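Week 4 notes. Turf and soil water, part two

11 shares 10 comments

Picking up where we stopped. Last time: pores, particle size, why clay hangs on to water and sand lets it go. Today infiltration, then rooting depth, then how to run the can test for your site report.

Infiltration = how fast water gets into the soil from the top. Measured in inches per hour. Don't mix it up with percolation (movement down once it's in). Half of last year's reports mixed them up.

What slows it down:
- compaction, by far the big one on sports turf
- thatch over half an inch, dries out and sheds water
- slope
- fine soil on top of coarse. Water sits in the fine layer until it's nearly saturated, then drops. Feels backwards, draw it out if you don't believe me

Typical rates, bare numbers, know the order and don't memorize decimals. Sand, over an inch an hour. Loam, about half that. Clay, a tenth or two. A sprinkler putting out an inch an hour on clay is mostly watering the sidewalk.

So: cycle and soak. Run ten minutes, wait forty, run again. Same total water, far less runoff. The Flastadance field was on one long run per night all through August and the low corner stayed soggy while the goal mouths went hard. They split the run in three and teh corner firmed up without any drain work. Your reading has the full schedule.

Rooting depth. Kentucky bluegrass, six inches or so on decent soil. Tall fescue goes deeper, a foot and more if nothing stops it. Perennial rye shallow. Mowing height matters here: cut short, roots stay short. One third rule, never take more than a third of the blade in one cut. If it got away from you, bring it down over several mowings.

Available water = field capacity minus wilting point. Multiply by root depth to get what the plant can really draw on. Worked one on the board: loam, 2 inches of available water per foot, roots at six inches, so 1 inch in the bank. Plant uses 0.2 inches a day in warm weather. Five days to empty, but you irrigate at half gone, so every two and a half days. Call it twice a week in the cooler spells.

Site for the plots is Jirkusside, lower field, 2,000 square feet fenced off on the east side. Plot map is in the folder by the door. Boots please.

Can test (everyone does this, groups of three)
1. Straight sided cans, all the same size. Tuna cans fine.
2. Set them on a grid, ten feet apart, between the heads and near them.
3. Run the zone 15 minutes.
4. Measure depth in each with a ruler, write it down right away.
5. Average, times four, gives inches per hour.
6. Lowest quarter average divided by overall average = uniformity. Under 0.6 needs fixing before you touch the timer.

Wind ruins it. Go early.
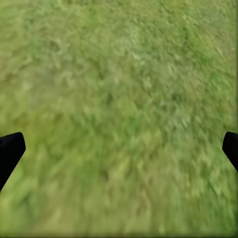
Arvid Wikström
Lecturer, Soils and Grounds

Reading the turf before you water. Color first: stressed bluegrass goes a dull blue gray. Footprints second: walk across, look back, if the blades stay down it wants water. Then a screwdriver pushed into the soil. Stops at two inches, dry or compacted, pull a core to find out which. Do all three, color on its own fools people becuase low nitrogen and disease change it too.

Evening watering: leaf stays wet all night, more fungus. Before sunrise is best.

For next time: Arai chapter on drainage, skip the pipe tables. Reports due end of September 2024, paper copy, room 205. Puvix moisture meters are signed out at the same room, one per group, bring it back with the probe wiped off. Show your arithmetic on the can test, a bare answer gets half.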